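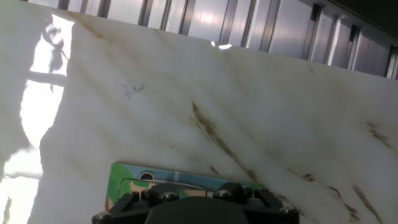 November 15, 2024

Ok so. Moving update, since people keep asking and I keep not answering.

We are in. Mostly. The keys to the Allevside place came a day late, the truck came a day early, and there was one night where everything we own sat in the hallway and we ate crackers off a suitcase. Fine. Slept badly. Slept, though.

The big thing I want to write down before I forget is the book problem. I gave away so many books. I had 732 of them on my list back in the old apartment (yes I kept a list, no I'm not sorry) and the deal I made with myself was to move with only what would fit in 6 boxes. Which is brutal if you own cookbooks. Cookbooks are basically bricks.

Things I learned, no order:

- Small boxes. Always small boxes. I knew this from last time and still filled a huge one and then couldn't move it an inch.
- If you open a book while packing you have lost the afternoon. I read half of a gardening guide standing up. I don't have a garden.
- Duplicates go first. I had three copies of the same mystery and no memory of buying any of them.
- Anything with a note written in it stays. Not negotiable.

The used bookstore took two bags and turned down the rest, very politely. The library sale took the rest. Drove over there twice in the rain with the wipers doing that squeaking thing, must get those replaced.

And then the guilt! I got home and wanted at least ten of them back right away. There was a travel book about walking along a river, can't even remember which river, and I've thought about it every day this week. Might go to the sale and buy it back like an idiot.

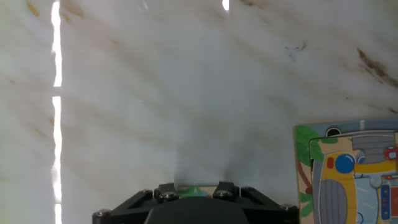

Anyway. The new shelves. I ordered the plain tall ones from Egan, and they came with the wrong pegs, so right now the books are in stacks against the bedroom wall by size. Looks kind of nice? Until you want one from the bottom. Egan says new pegs by the end of November. We'll see.

Meanwhile I'm trying a new system. One in, one out, plus a library card, which I got on day two before I even found the box with the towels. The branch is a ten minute walk, past a bakery called Amine that does a sesame roll I am already too attached to. So the cost of a free library book is one sesame roll. Could be worse.

Still to do –

- pegs (see above)
- change adress with the bank, the dentist, everybody
- find the good scissors
- figure out which switch does the porch light – neither of them, so far
- return the dolly

Currently reading: nothing, too tired. Currently pretending to read: a very long novel about a lighthouse family, on page 40 since October. It made the cut over the river book and I'm a bit mad at it for that.

More when the shelves are up. If you lent me a book at any point in the last few years pleae tell me now, because there's a chance it's at the library sale and I can still get over there before they close tomorow.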